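Stokelard 22 Travel Pack - Review After Two Trips

11/10/2025

I bought the Stokelard 22 to replace a wheeled carry-on that lost a wheel on a ferry ramp. I wanted one bag I could carry on my back, put under the seat of a bus, and live out of for a week or more. I paid full price for it in August. I've used it on two trips so far, a long train and bus loop and a short city break with one flight each way.

The 22 in the name is the height of the pack in inches. Check that against your airline before you buy. On my flights it went into the overhead bin on its side with the straps tucked away. It did not fit under the seat in front when full, and I would not count on it.

Opening and packing

The main compartment opens like a suitcase. The zipper runs around three sides and the front panel folds down flat. I like this more than a top-loading pack because I can get at a shirt without pulling everything else out on the bed. There are two mesh pockets inside the panel, one large and one small. The large one holds socks and underwear for five days. The small one is too shallow for much beyond a passport and a charging cable.

The compression straps inside work, but the buckles are small and fiddly. After a week I stopped using the lower one.

The laptop sleeve sits against your back and has its own zipper. It's padded on both faces and on the bottom. On buses I kept a book and a rain jacket in there instead of a laptop, and it was handy to reach them without opening the main part.

Carrying it

The walk from the bus station in Gatadberg to the old part of town is uphill, on cobbles, and takes a good half hour with a bag. That was my first real test. The shoulder straps are wide and don't dig in. The chest strap slides up and down on a rail and stays where you put it. The hip belt is just webbing with no padding. It keeps the bag from swinging but it doesn't take much weight off your shoulders. If you plan to carry this pack all day you will want a proper belt, and Stokelard doesn't sell one that fits it.

The back panel gets hot. There is a channel down the middle that is supposed to let air through, and I noticed no difference from my old daypack. I arrived at the guesthouse with a damp shirt.

There are grab handles on the top and one side. The side handle is the one I used most, for pulling the bag off luggage racks. I'd like a third one on the bottom.

Rain

It rained for most of the second day. The fabric shed water well for the first hour. After that I put the rain cover on. The cover is kept in a pocket at the base and is attached by a short cord, so it can't blow away. It covers the whole bag, straps excluded. Everything in the main compartment stayed dry. The front pocket is another matter. I had left the zipper open by an inch and a paper map of the coast path was soaked through.

What comes with it

You get the pack, the rain cover, and one packing cube. The cube is thin but it has held up. The website also offers a set of extra cubes and a toiletry bag. I skipped those and used my old Memance cubes, which fit side by side with a little space left over for a quick-dry towel and sandals. 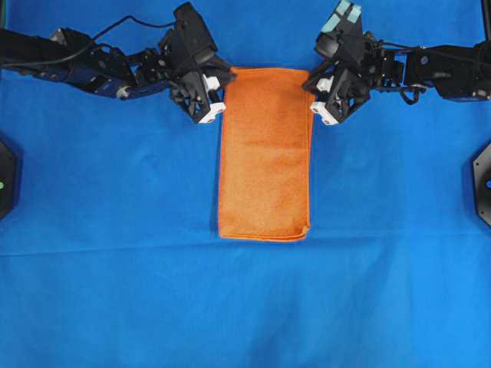
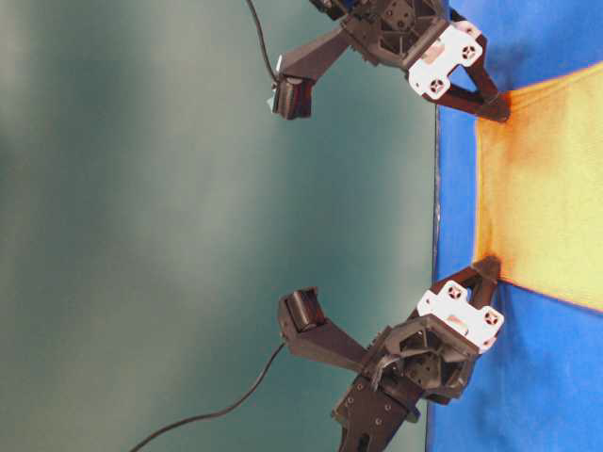 The toiletry pocket on the outside is lined with something wipeable. A shampoo bottle leaked in it on the train and none of it got through to the clothes. I rinsed the pocket in a sink and hung the bag over a chair, and it was dry by morning.

The water bottle pocket is the weakest part of the design. It's made of stretch fabric and sits flat when the bag is packed full. I could get a slim bottle in, with effort. A wide one popped out twice, once on the stairs of a train platform. On the second trip I gave up and carried the bottle in my hand.

Zippers and wear

The main zippers are large and run smoothly around the corners. The two pulls meet and can be locked together with a small padlock. The front pocket zipper is a lighter type and already catches on the flap if you pull it too fast.

After both trips there is a scuff on the base from being set down on stone floors, and one loose thread at the top handle. I trimmed the thread and it hasn't gone any further.

Compared with the Delaunay

Before buying I tried a friend's Delaunay pack for a weekend. That one costs 300 against 250 for the Stokelard. The Delaunay has a padded belt and a much better bottle pocket. It's also heavier when empty, and the laptop sleeve opens into the main compartment, so you have to unzip the whole bag at security. For someone who walks long distances between stops I think the extra 50 is worth it. I mostly go from a station to a room and then leave the bag there, so I went with the cheaper one and would do the same again.

Delivery took nine days. The box was far bigger than it needed to be. Returns are free within the first month, but only if the tag is still on the side handle, so leave it on while you try the straps with some weight in the bag.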